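Gripper Evaluation Working Group
Minutes of the meeting of February 12, 2025

Present: Amra Gashi (chair), Ilse Hoekstra (minutes), representatives of Zalimeo and Barnov.

1. Minutes of the previous meeting
The minutes of the November meeting were approved without change.

2. Comparison of hand-worn and hand-held grippers
Ms. Gashi reported that 1,029 picks had been recorded on the bin task. The hand-worn unit was preferred for small objects close to the bin wall. Operators found the hand-held unit easier to put down between runs but slower to line up.
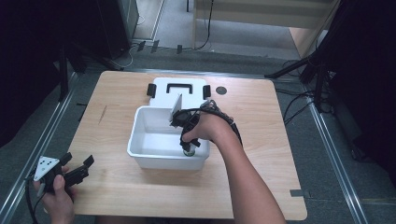
The representative of Barnov asked whether operator fatigue had been considered. Ms. Gashi replied that sessions were limited to 18 minutes and that comments on wrist comfort would be added to the report.

3. Cable routing
Members discussed the wrist cables on the hand-worn unit. Zalimeo will submit a revised strap and cable guide. Testing of the present version will continue in the meantime.

4. Budget
A request for $3,000 for replacement finger pads was approved.

5. Other business
Ms. Hoekstra will circulate the Jitano controller test plan to all members for comment.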